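Vesteda Community Help
Workplace and Facilities > Automation

Can a robot arm take over returns sorting at a small parts counter?

Posted by Crescencio Cabello, 13 Mar 2020

Our organization operates a tool and parts lending counter for member workshops. Items come back at the end of each loan and must be placed in general stock, set aside for inspection, or discarded for recycling. The work takes one employee most of a morning. Our board has asked whether a single arm could perform this task without supervision by April. We handle 493 different items, most of them small enough to hold in one hand. A supplier of the Idivura line has assured us that this is routine. We would appreciate the views of members who have attempted something similar, including any guidance on what should be left to staff.

Brivwood Facilities Office

The reply depends on which part of the work is meant. Moving an item from a known position to a known bin is well within the ability of current equipment. Deciding which bin is correct is a separate matter, and in our experience it is the larger share of the work.

We conducted a trial over 3293 items. Rigid parts of regular shape, presented one at a time on a fixed surface, gave very little trouble. Items returned in bags, items with loose cords, and anything that arrived in a pile required a member of staff to step in. Worn parts were a further difficulty. The arm could not judge that a drill bit was dull, and our staff continued to make that decision before the item reached the table.

We would advise the following before any purchase is made:

Fix the bins in place and do not allow them to be moved for cleaning without a check afterward.
Use plain labels in large capitals for the benefit of the staff, even if the software does not read them.
Begin with 300 returns of the simplest kind and record every case in which a person had to assist.

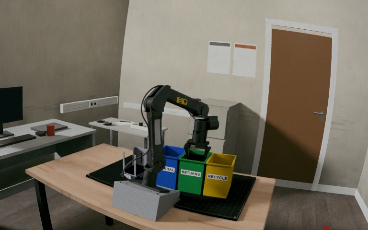 The height of the release point also deserves attention. Our early settings let go of parts well above the rim, and light items bounced out. Lowering the gripper corrected most of this — although it then had to be raised again as the bin filled. A daily emptying schedule was the simplest remedy.

With regard to April, we consider unsupervised operation unlikely. Supervised operation for part of the morning is a reasonable goal.

Moschos

no, not yet. ours did 177 in a morning and somebody still had to stand there. fine for boxes, bad for cables. ask the supplier to run it with your own parts before you sign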